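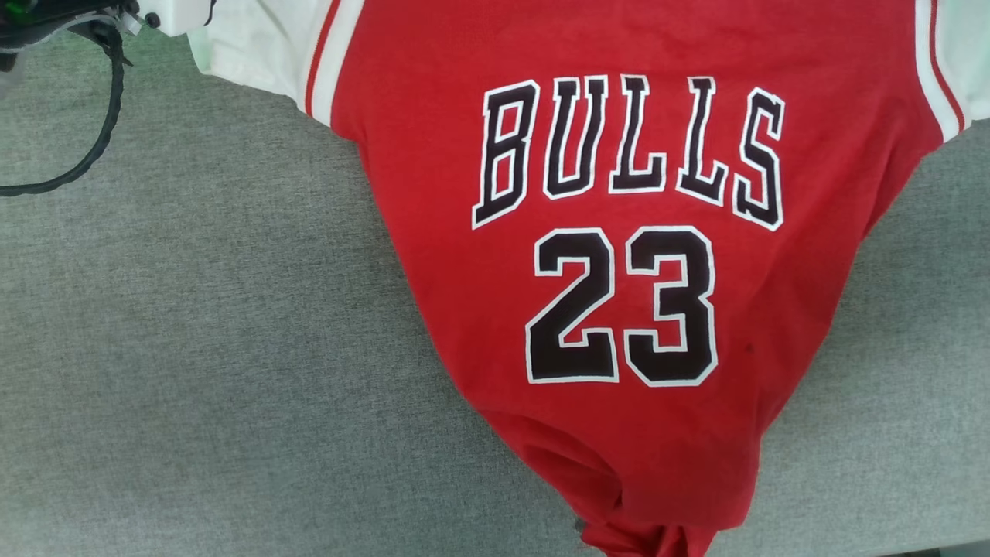 # Washing and Storing Team Jerseys: Frequently Asked Questions

These are the questions we get most at the Pfister counter in Brideck. If yours isn't covered, ask at the desk or leave a note with your order.

**Should I wash a jersey before wearing it for the first time?**

Yes. New fabric can carry loose dye, and red and navy are the worst for it. Wash it alone in cold water, inside out, with half the soap you would normally use.

**What water temperature should I use after that?**

Cold, every time. Hot water softens the glue behind heat-pressed letters and makes them lift at the corners. If the care label gives a lower limit than your machine's coldest setting, wash by hand.

**Can I use fabric softener?**

We advise against it. Softener leaves a coating on polyester that holds odor, and it weakens some prints. For a jersey that still smells after washing, soak it for an hour in a basin of cold water with a cup of white vinegar, then wash it again.

**The white trim has turned pink. Can it be fixed?**

Often, if it hasn't been through a dryer. Keep it damp, soak it in cold water with an oxygen-based whitener that is marked safe for colors, and check it every 30 minutes. Don't use chlorine bleach. It yellows polyester and can eat through the stitching. 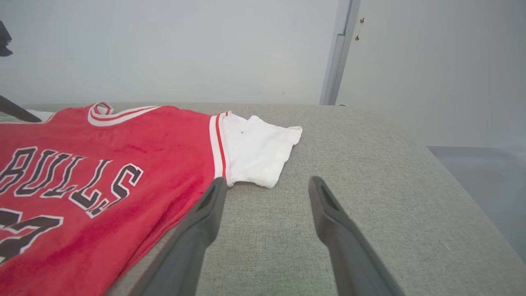 **How should I dry a jersey?**

Lay it flat on a towel or hang it over a wide rail, away from direct sun. Clothespins leave marks at the shoulders. Tumble dryers are the most common cause of cracked numbers we see, even on the low setting.

**Can I iron over the lettering?**

No. Turn the jersey inside out, put a thin cotton cloth over it, and iron around the letters on the lowest setting. Stitched letters can take a little more heat than printed ones, but use the cloth for those too.

**Do you re-press letters that are peeling?**

We do, if the letter is whole. Hannelore Gasser handles all print repairs and will tell you at drop-off whether it's worth doing. Cracked letters can't be re-pressed and have to be replaced. Stitched names and numbers go to our Grornden workshop, so allow extra time for those.

**What does a repair cost?**

Replacing a full set of letters and a number is $47. Small jobs are priced when we see them.

**Do you take team orders?**

Yes, up to 400 pieces a week. Fabian Nägeli runs the team laundry and needs a list of sizes and numbers with the bags. August fills up early.

**How do I store jerseys over the off-season?**

Wash them first, even if they look clean. Fold them with a sheet of plain tissue over the print so the letters don't stick to each other, and keep them in a cotton bag or a box with a loose lid. Sealed plastic traps damp.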